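Briem adds third line for stainless mixing vessels at Nevham

25 December 2020

Process equipment maker Briem has finished fitting out a third production line at its Nevham plant, where it builds stainless steel mixing and storage vessels for food, dairy and paint customers.

The new line will handle jacketed vessels of up to 600 litres, a size the company used to build only on request. Orders are open now and the first deliveries are planned for March.

"Most of our enquiries over the past year were for smaller vessels with a heating or cooling jacket," said general manager Ximena Aguirre. "We could make them, but they had to wait their turn behind the big tanks. Now they have their own welding bays and their own test area."

The line takes up the eastern end of the workshop – the part formerly used for storing plate – and has created 11 jobs, mostly for welders and polishers. Plate storage has moved to a covered yard beside the loading dock.

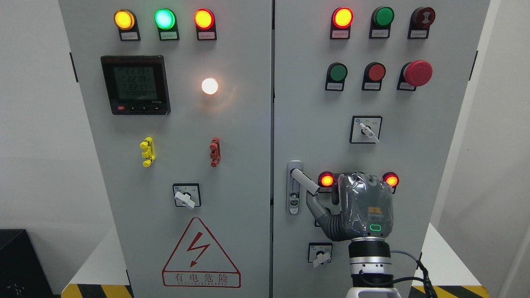 Every vessel will be pressure tested before it leaves the plant, with the jacket and the inner shell tested separately. Customers will receive the test record, material certificates and a drawing showing nozzle positions as built. Internal finishes range from a standard mill finish to a mirror polish for dairy work.

The first customer for the new line is Brillano, a maker of water-based wood coatings, which has ordered vessels for its colour blending room. Brillano's production manager, Omid Yazdani, said the company wanted a supplier who would alter the outlet height to suit its existing pumps.

"We sent a sketch and got a proper drawing back," he said. "The legs were changed as well, so we can get a pallet jack underneath."

Briem will also offer repairs and re-polishing on vessels from other makers. Workshop supervisor Guadalupe Chávez will run that service and can quote from photographs and basic measurements. Vessels need to be drained and cleaned before they are sent in.

Quotes for standard sizes are valid for 60 days. Agitators, load cells and insulation cladding are priced separately.

Media and sales enquiries: Frida Þrastardóttir, Briem, Nevham.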